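Clause 6

La version 4 de la procédure comptait quarante pages et Celeste Quiroga en avait lu trente-huit quand le train entra en gare de Flulano. Les deux dernières étaient des annexes. Elle les lut sur le quai, debout, la valise entre les pieds.

L'annexe B donnait la liste des essais à témoin. Un essai à témoin est un essai conduit en présence d'un tiers qui n'a ni écrit la procédure, ni programmé la machine, ni rédigé le rapport précédent. Le tiers signe. Sa signature n'atteste pas que la machine est sûre ; elle atteste que ce qui est écrit dans le rapport s'est produit dans l'ordre où c'est écrit. Quiroga signait depuis onze ans. Elle avait refusé de le faire à deux reprises, et c'était pour cela qu'on la demandait.

Le laboratoire de Trosik occupait le rez-de-chaussée d'un immeuble de bureaux, entre un cabinet d'expertise comptable et un local à vélos. On lui remit un badge, une blouse, un exemplaire imprimé de la procédure.

– J'ai déjà le mien, dit-elle.

– Celui-ci est la version 5.

Elle s'assit dans le couloir et compara les deux. La différence tenait à la clause 6. En version 4 : « L'opérateur s'assure que l'objet de l'essai est stable avant toute mise en mouvement. » En version 5 : « L'objet de l'essai est stable avant toute mise en mouvement. » L'opérateur avait disparu. L'objet était stable, au présent de l'indicatif, sans que personne eût à s'en assurer.

Elle traça une croix au crayon dans la marge et entra.

Le responsable de l'essai s'appelait Palma. Il avait préparé la fiche de poste, la fiche de risques et la fiche de reprise, dans trois pochettes de couleurs différentes. Il lut à voix haute la configuration : un bras, un objet, un plan de travail noir, aucune personne dans le volume d'évolution. L'objet était un mug. La procédure autorisait n'importe quel récipient à anse dont la masse à vide figurait au registre.

– Qui a posé le mug ? demanda Quiroga.

– Il est en position.

– Je vois bien qu'il est en position. Qui l'a posé ?

Palma consulta la fiche de poste. La case existait dans la version 4. Dans la version 5, elle avait été fusionnée avec la case « état initial », qui était cochée.

– L'état initial est conforme, dit-il.

Elle nota l'heure, 9 h 40, et la réponse, entre guillemets. Puis elle autorisa la mise en mouvement, parce qu'une case fusionnée n'est pas un motif de suspension au sens de la clause 2. 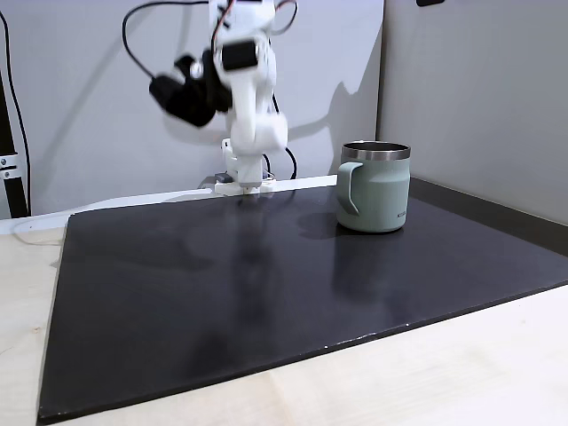 La clause 2 était la plus ancienne du document. Elle énumérait les motifs de suspension : présence humaine dans le volume, perte de liaison, bruit anormal, dépassement de vitesse, doute du témoin. Le dernier motif avait été ajouté après l'affaire Lellness, que tout le monde dans la profession connaissait par son nom et que très peu de gens avaient lue en entier. Quiroga l'avait lue. Le dossier faisait 2107 pages, dont la moitié de relevés, et l'on y trouvait, à la suite d'une longue série de mesures toutes conformes, une phrase du témoin de l'époque : « J'ai pensé que ce n'était pas à moi de le dire. »

Depuis, c'était à lui de le dire. Le doute du témoin suspendait l'essai sans qu'il eût à le motiver sur le moment. Il disposait d'une heure pour le formuler par écrit. Passé ce délai, l'essai reprenait et le doute était versé au dossier avec la mention « non formulé ».

À 10 h 15, elle leva la main.

Palma appuya sur l'arrêt. La commande d'arrêt figurait à l'inventaire sous le numéro 1, en application d'une règle interne que Quiroga trouvait bonne : ce qui arrête la machine est inscrit avant la machine.

– Motif ? demanda-t-il.

– Doute.

– Formulé ?

– Pas encore.

Il inscrivit 10 h 15, doute, non formulé à ce stade, et retourna à son écran. Il n'était pas contrarié, ou bien il l'était d'une manière que la procédure ne permettait pas d'enregistrer. Quiroga s'approcha jusqu'à la ligne de retrait, qu'elle ne franchit pas, et regarda.

Le journal indiquait 4000 cycles effectués avec cet objet depuis septembre. Zéro contact non prévu. La clause 6 avait été réécrite sur la foi de ce chiffre. Le raisonnement figurait dans le compte rendu de révision, que Palma lui apporta sans qu'elle l'eût demandé : l'opérateur vérifiait la stabilité avant chaque cycle, la vérification n'avait jamais révélé de défaut, la vérification était donc sans objet. On avait supprimé la vérification, puis le mot « opérateur ».

– Les 4000 cycles, dit-elle, ont été faits sous quelle version ?

– Sous la 4.

– Tous ?

Palma fit défiler le journal jusqu'en bas, puis remonta.

– Tous.

– Donc avec quelqu'un qui vérifiait avant chaque cycle.

– Oui.

– Et vous en tirez qu'on peut s'en passer.

Il relut le compte rendu. Il le fit sérieusement, un doigt sur la ligne, et elle lui en sut gré. Elle avait connu des responsables d'essai qui, à ce point de la conversation, téléphonaient à quelqu'un.

– Ce n'est pas moi qui ai rédigé la révision, dit-il enfin.

– Qui l'a rédigée ?

Le compte rendu ne le disait pas non plus. « Il a été constaté. » « Il a été proposé. » « Il est décidé. » Quiroga tourna les pages et ne trouva pas un seul sujet animé avant la liste de diffusion.

Elle avait un modèle de formulaire pour la formulation du doute. La première rubrique demandait une description de l'état de la cellule à l'instant de la suspension. Elle écrivit : bras à l'arrêt, objet debout sur le plan noir, aucune anomalie visible. La deuxième demandait l'écart constaté par rapport à la procédure en vigueur. Elle écrivit : aucun. La troisième demandait la nature du doute. Elle disposait de six lignes.

Elle écrivit d'abord que la stabilité de l'objet n'était attestée par personne. Elle raya « personne » et mit « aucun signataire ». Elle ajouta que la donnée invoquée à l'appui de la révision avait été obtenue sous le régime que la révision abrogeait. Elle relut et supprima l'adverbe qu'elle avait mis devant « abrogeait ». Il restait deux lignes. Elle demanda à Palma s'il accepterait de vérifier la stabilité de l'objet avant le prochain cycle et de signer la vérification.

– La version 5 ne le prévoit pas.

– Elle l'interdit ?

Il chercha.

– Non.

– Alors écrivez-le dans les observations.

Il mit la cellule en consignation, accrocha l'étiquette à son nom, attendit le délai de décharge et entra dans le volume. Il posa deux doigts sur le bord du mug et poussa légèrement, comme le voulait l'ancienne clause 6, dans les quatre directions. Puis il ressortit, retira son étiquette et resta un moment avec le stylo au-dessus de la rubrique des observations, qui était très petite.

– Qu'est-ce que j'écris ?

– Ce que vous avez fait. Avec « je ».

Il écrivit : « J'ai vérifié que l'objet était stable. » Il data, signa et tourna la feuille vers elle. L'essai reprit à 11 h 02, dans le délai.

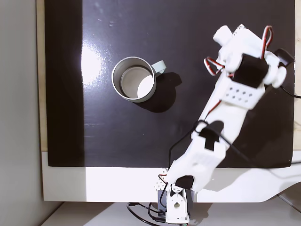
Poste d'essai, vue de dessus. Dossier Trosik, pièce 6.

Le reste de la matinée ne donna lieu à aucune mention. Palma vérifiait avant chaque cycle, signait, ressortait ; il fallut demander des feuilles d'observations supplémentaires à l'accueil. Vers midi, il cessa de lire la fiche de consignation à voix haute et Quiroga le lui fit remarquer. Il reprit depuis la première ligne.

À 13 h 30, elle remit son rapport de témoin. Les essais s'étaient déroulés dans l'ordre décrit. Un doute avait été émis et formulé. L'opérateur avait pris une mesure non prévue par la version 5 et non contraire à elle. Le témoin recommandait le rétablissement de la clause 6 dans sa rédaction antérieure, avec restitution de la case « posé par ».

Palma lut le rapport, puis le relut.

– Ils vont répondre que la recommandation est prise en compte.

– Qui, ils ?

Il réfléchit à la question. Sur la liste de diffusion, en dernière page, il y avait quatorze adresses, dont neuf de service.

– Je peux mettre mon nom à côté du vôtre, dit-il. Si le formulaire le permet.

Le formulaire comportait un cadre pour le témoin et un cadre pour le visa. Le cadre du visa était réservé à la direction. Quiroga prit une règle dans le pot à crayons, tira un trait sous son propre cadre et écrivit au-dessous, en capitales, OPÉRATEUR. Elle parapha l'ajout dans la marge, comme le prescrivait l'annexe A pour toute modification manuscrite, et lui tendit le stylo.

Dans le train du retour, elle trouva un message de Trosik. Il a été accusé réception de son rapport. Elle répondit en demandant par qui, puis ouvrit la version 5 à la clause 7.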